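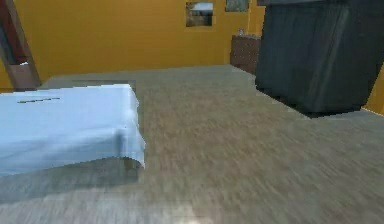 Yellow wall, two small pictures, rendered interior.

Nilldale Film Club: Questions We Keep Getting
Updated Jun 2, 2021

Do you review everything that comes out?
No. Last year we were offered 231 screener links and wrote up 92. Most of the rest didn't need anyone's opinion, ours included.

Why was The Brurnier Letters only given two stars?
It runs 108 minutes and has enough story for half of that. Margit Borbély wrote the review and stands by it. The costumes are lovely. Costumes aren't a plot.

The poster says "the year's most moving drama." Do you disagree?
We'd like to know who said it. The quote has no name under it, and the film hadn't opened when the poster went up.

Is the director's cut of Larkero better?
It's longer. The studio says the added scenes "restore the original vision" – we found a second dinner and a lot of walking.

Do studios pay you?
No. Tetteh Pictures once sent a fruit basket. We ate it and panned the movie.

Should I trust audience scores?
Be careful with early ones. We looked at 624 user ratings for Larkero and a good many were posted before any public showing. Maybe they all had a cousin at the studio.

Will you ever change a rating?
Rarely. We've done it twice, both times downward after a second viewing.

When do you cover the festival?
In August, if passes come through. We've been promised passes before.

Can I send in my own review?
Yes, up to one page. Please see the whole movie first, and leave out the ending.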